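The Day My Robot Gripper Dropped Everything

Hi, I'm Onyekachi Jibrin, and I fix robot hands for a living! Well, I fix them some of the time. The rest of the time I'm trying to work out why they've gone wrong, and that takes a lot longer.

This is a story about a gripper called Flanagan. A gripper is the bit at the end of a robot that grabs stuff. Yours is called a hand and it has five fingers. Flanagan has two, and they close together like a crab's claw or the tongs your dad uses to turn the snags on the barbie.

I work in Prundville, in a workshop behind a tyre shop (so it smells like rubber all day, you get used to it). One July morning I had Flanagan practising with clear strips. Pick one up, hold it still, put it down. Easy peasy for you. You could do it while eating a sandwich.

Flanagan did 13 in a row without a problem. Then number 14 started to slide. It went slowly at first, then whoosh, out it shot and skidded off the bench. The next one did the same thing. And the next!

So what was going on? My first guess was that Flanagan wasn't squeezing hard enough. Have you ever tried to hold a wet bar of soap? You squeeze harder, right? And then it flies out of your hand and hits the bathroom wall. Squeezing harder doesn't always help, and it didn't help Flanagan either. I turned the squeeze up and the strip bent, which made me nervous, so I turned it straight back down.

My second guess was the camera. Clear things are really tricky for robots to see. Light goes straight through them and gets bent on the way, so a camera might see stripes, or a shiny spot, or even a little bit of rainbow, and have a hard time telling where the edge is. You can try this at home with a clear plastic ruler. Hold it up near a window and tilt it about, and watch how the things behind it wobble and change.
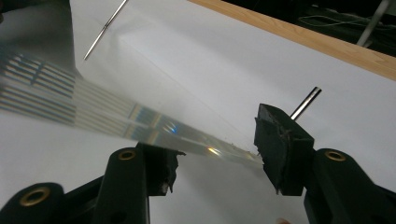
But the camera was fine as well. Flanagan was putting its fingers in the right spot every time. Bother!

Then I did what I should've done first and had a proper look at the fingers. The pads were worn out. Pads are the grippy part, a bit like the soles of your runners. When your runners are new they stick to the gym floor and make that lovely squeak. When they're old and the bottoms have gone ragged, you slide around corners and crash into your friends. A ragged pad only touches the strip in a few little places, so there's less to hold on with. The word for that holding-on force is friction.

I checked my notebook and those pads had done 494 grabs. I was meant to look at them every 65. Oops. That one's my fault and I wrote it in the notebook in red pen.

Now for the safety part, and please don't skip it. Before I touch a robot's fingers I switch the power off and I pull the plug out too. Then I wait 20 seconds, because some machines keep a bit of energy stored up after they're off. A gripper doesn't know the difference between a plastic strip and a thumb. If you've got a robot kit at home or at school, do the same — off, unplugged, wait — and get a grown-up to check before your fingers go anywhere near the pinchy bits. Watch out for the joints as well, where the arms swing past each other. Those can nip you even when the fingers are wide open.

I ordered new pads from Ralirden, and they were a bit fiddly to get on. I had to peel off the old glue with my fingernails and it took me most of the afternoon. Next week Flanagan moves on to spoons.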